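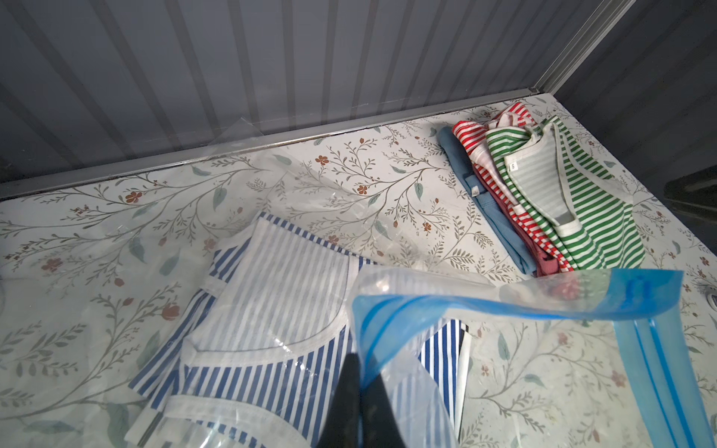
Ropa de rayas, camisetas de verano y bolsas con cierre: cómo lo guardo yo

Apuntes rápidos, que me lo habéis pedido varios por correo y no tengo tiempo de hacer la entrada larga.

Primero el fondo. Vaciar, aspirar, trapo húmedo, dejar secar con las puertas abiertas. Toda la tarde si hace falta. Luego el papel adhesivo – el mío es blanco con ramitas y florecitas marrón óxido, pero vale cualquiera que se limpie bien. Se pega desde atrás hacia delante, despegando el protector poco a poco. Si sale burbuja, pinchar con aguja y alisar con el dedo.

Panel acanalado en el fondo: no forrar. Yo lo intenté en el armario viejo y a los 4 meses estaba todo despegado. Cepillo de dientes seco por los surcos y ya.

La ropa: limpia y SECA. Lo de seca lo repito porque siempre hay quien mete la camiseta recién recogida del tendedero, un pelín húmeda, y luego huele a cueva. Tocad el cuello y los puños, que es lo último que seca.

Doblar al ancho de la bolsa. Cuello hacia arriba, para saber qué prenda es sin sacarla. Las de rayas las doblo siguiendo la raya, quedan rectas solas.

Para meterla: abrir bien la boca de la bolsa, con las dos manos, y entrar la prenda hasta el fondo. Si empujas de golpe se arruga abajo y ya no hay quien la estire. Cerrar casi todo, aplastar con la palma desde el fondo hacia el cierre, sacar el aire, cerrar el último trozo. Pasar el dedo 2 veces por el cierre, la primera engaña.

Tipo de bolsa – transparente siempre, y con el cierre de color, que se ve si a quedado abierto. Las Mostero me han salido buenas. Las Ledell se me rajaron por la esquina.

Una prenda por bolsa si es gruesa, 2 si son camisetas finas. Más no.

Lo que se usa todas las semanas no va en bolsa. Pila doblada a un lado y listo, la prenda más pesada debajo.

Algodón y punto, bien. Lana buena y cuero, NO en plastico cerrado, mejor funda de tela.

En febrero las abro todas un rato, las aireo y vuelta a cerrar.

Sem De Smet me pregunta por las bolsas grandes de vacío con aspirador. Para edredones sí. Para camisetas me parece un lío, salen como cartón.

Bolsas viejas: se lavan del revés con agua tibia y una gota de jabón, se cuelgan con pinza boca abajo. Si el cierre ya no agarra, para guardar cables.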